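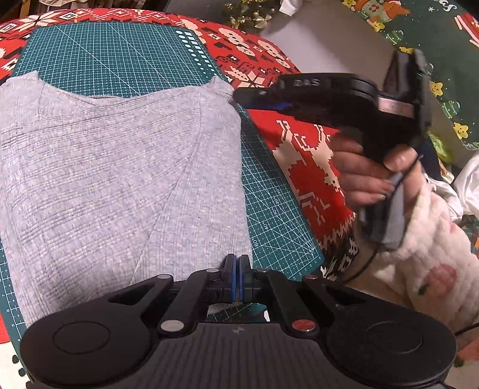

# Chapter 7: Credit Earned Elsewhere

Most students finish high school with all of their credits from one building. A growing share do not. They take algebra online over the summer, move in from another state halfway through sophomore year, or spend a semester abroad. In each case somebody at the home school has to decide what the outside work is worth, how to write it down, and whether it counts toward graduation. This chapter is concerned with those decisions.

Chapter 6 dealt with the student record as a document: what goes in it, who may see it, and how long it is kept. We now turn to one part of that record, the credit line, and to what happens when the course behind it was taught by someone else.

## 7.1 Three terms that get mixed up

People in school offices often use *transfer*, *acceptance*, and *application* as if they meant the same thing. In this book they are kept apart.

**Transfer** is the movement of a record from one school to another. A transcript arrives, and that is all that has happened.

**Acceptance** is the receiving school's decision that the work was real and was done at a suitable level. An accepted course appears on the new transcript.

**Application** is the decision about which requirement, if any, the course satisfies. A course may be accepted and still apply to nothing except elective credit.

Many complaints from families come from the gap between the second and third terms. A parent is told in May that a world history course "was accepted" and learns in September that the student must still take world history. The office used the word correctly, and the parent heard something else.

## 7.2 A case: Mavevley

The Mavevley district has one large high school and one small one. For years each had its own practice. The large school accepted any course from an accredited provider. The small school asked for a syllabus and a sample of graded work, and its counselors sometimes required a test.

The difference drew little attention until the district signed an agreement with Prustuno, an online course provider. In the first year, 259 students across both schools enrolled in at least one Prustuno course. At the end of that year, 77 of them had credits that were accepted but not applied to the requirement they had expected. Most of these students attended the small school.

One course caused particular trouble. Prustuno offered a history elective covering the Ottoman, Safavid, and Mughal empires. The large school applied it to the world history requirement. The small school did not, on the grounds that the course covered only part of the period in the state standards. Two students in the same district, with the same course and the same grade, were in different positions at graduation.

The district's first response was to print a list of approved courses. The list was out of date within a semester, as Prustuno had renamed several courses and dropped others. We return to the Mavevley case in Section 7.5, where the district's second attempt is set beside the Erkov procedure.

## 7.3 What a receiving school looks at

A school reviewing outside credit usually has four kinds of evidence:

- the transcript itself
- the accreditation of the sending school or provider
- a course description or syllabus
- the student's own work, or a test score

These vary a good deal in cost. Checking accreditation takes a few minutes. Reading a syllabus against a set of standards may take an hour, and it needs someone who knows the subject. In a school of 1,000 students with 3 counselors, a full review of each request is seldom possible, so the office must settle in advance which requests get one.

A common arrangement is to sort requests by subject. Courses that lead directly to another course, such as Algebra I or first-year Spanish, receive the closer review. Electives are accepted on the transcript alone. Section 7.4 looks at how this arrangement works for students who arrive after the school year has begun.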